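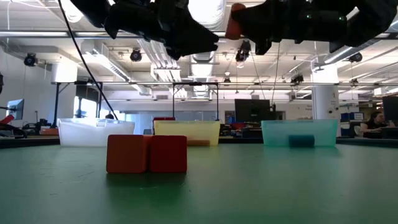

How do you sort a box of loose wooden blocks and odd toy parts without it taking all weekend?
Put out fewer tubs than you think you need and sort by colour first. Shape and size can wait until the colours are done.

I've been doing this for our toy library. We had a donation in April, 136 pieces in one big sack, mixed sets, no lids, no lists.

First go, I used 8 tubs. One for cubes, one for cylinders, one for arches and so on. I spent more time looking for the right tub than picking things up.

Second go, 3 tubs. Much quicker. Reds and oranges together, yellows together, blues and greens together. Plain wood stayed in the sack for later.

See-through tubs are worth having. You can tell what's in the bottom without tipping it out. The frosted sort is fine for this, you only need to see a colour through the side.

I have a white one, a yellow one and a teal one in that row. If you buy tinted tubs, don't try to match the tub to the blocks. I tried it and the children ignored it. They put things in whichever tub was nearest.

Reds and oranges are the awkward ones. Two cubes can look the same until you stand them next to each other - then one is plainly more orange and the other is a deeper red. Put them side by side on the table before you decide.

A green table is good for reds. They show up straight away. Less good for anything teal, so I do those on a tea towel.

Tubs go along the back, blocks at the front. I had it the other way round for years and kept knocking things in with my sleeve.

Conceição Prata asked what we do about cylinders. They roll, so I lay them flat in the bottom of a tub as soon as I come across one and carry on.

Someone asked about makes. Most of ours have no mark at all. There were a few Pakmont pieces and half a Vieira castle set, which went back in its own bag. I don't keep the makes apart otherwise.

Washing: warm water and a drop of washing-up liquid for plastic. Wipe wood with a damp cloth and dry it straight away. Do not soak wood. I soaked a set once and the paint lifted.

Elfriede Berchtold has a set from 1940 that belonged to her mother. It stays in a drawer and doesn't get lent out. Old paint isn't something I'd give to a toddler.

Labels. I use a strip of masking tape on the front with the colour written in pencil. Stimlow do printed ones but they peel off after a few washes.

Still to do: the plain wood, and a bag of wheels that don't seem to belong to anything. If you have a Cosico truck missing a back wheel, send me a message with the size.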